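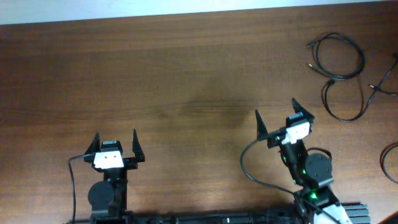 두 팔 로봇 셀의 점검은 전원을 넣기 전에 시작된다. Drumo 작업실에서 이 셀을 맡고 있는 정비 담당자는 출근하면 먼저 손목 쪽 케이블부터 만져 본다고 했다.

“팔이 고장 나는 일보다 선이 상하는 일이 훨씬 많습니다. 손목에서 나온 선은 여유를 둬야 합니다. 짧게 묶으면 보기에는 깔끔한데 손목을 끝까지 돌릴 때 커넥터가 당겨져요.”

지난 3월에 오른팔이 자꾸 멈춘 적이 있다. 처음에는 서보를 의심해 관절 하나를 통째로 바꿨지만 증상은 그대로였다. 원인은 커넥터 안쪽에서 반쯤 빠진 핀이었다. 그 뒤로 그는 부품을 주문하기 전에 선부터 바꿔 끼워 본다. 예비 케이블은 Brolum에서 길이별로 받아 둔다.

그리퍼는 손가락 두 개가 평행하게 벌어지는 방식이다. 담당자는 전원을 끈 상태에서 손가락을 손으로 끝까지 벌렸다가 닫아 보고, 걸리는 느낌이 있으면 분해한다. “걸리는 건 대개 먼지입니다. 마른 붓으로 털고 나사를 다시 조입니다. 윤활제는 안 씁니다. 한번 썼다가 먼지가 더 붙어서 닦아내느라 고생했어요.”

손목 위 카메라는 나사를 풀 때마다 각도가 조금씩 틀어진다. 그래서 그리퍼를 뗀 날은 보정도 다시 한다. 보정판을 옮겨 가며 팔마다 70장을 찍고, 오차가 2픽셀을 넘으면 처음부터 다시 한다. 시간이 얼마나 걸리느냐고 묻자 그는 “조명에 따라 다르다”고 답했다. 오후에는 창 쪽 블라인드를 내리고 작업한다.

영점은 양팔을 따로 잡는다. 한쪽을 접어 둔 채 다른 쪽을 기준 자세로 옮기고 값을 저장한 다음 순서를 바꾼다. 동시에 움직이다가 손가락 끝이 서로 부딪친 일이 있었다. 플라스틱 부품에 금이 갔고, 교체품이 올 때까지 3일을 쉬었다.

정비 기록은 종이 공책에 쓴다. 현재 294번 항목까지 적혀 있다. 날짜와 관절 번호, 증상, 조치를 한 줄씩 남기고 원인을 모르면 모른다고 쓴다. “나중에 같은 증상이 나오면 그 줄이 제일 도움이 됩니다. 짐작으로 적어 놓은 원인은 저도 믿고 따라갔다가 하루를 날린 적이 있어요.”

관절의 초록색 표시등에 대해서는 전원이 들어왔다는 것 이상으로 읽지 말라고 했다. 불이 켜져 있어도 통신이 끊겨 있을 수 있다. 그는 제어 화면에서 각 관절의 응답을 하나씩 확인하고, 느린 속도로 한 번 왕복시킨 뒤에 작업자에게 셀을 넘긴다.

다음 작업은 받침대 고정 볼트를 바꾸는 것이다. 지금 쓰는 볼트는 진동에 조금씩 풀려 매주 다시 조여야 한다. 풀림 방지 와셔는 Cullano에 주문했고, 도착하면 왼팔부터 작업할 예정이다.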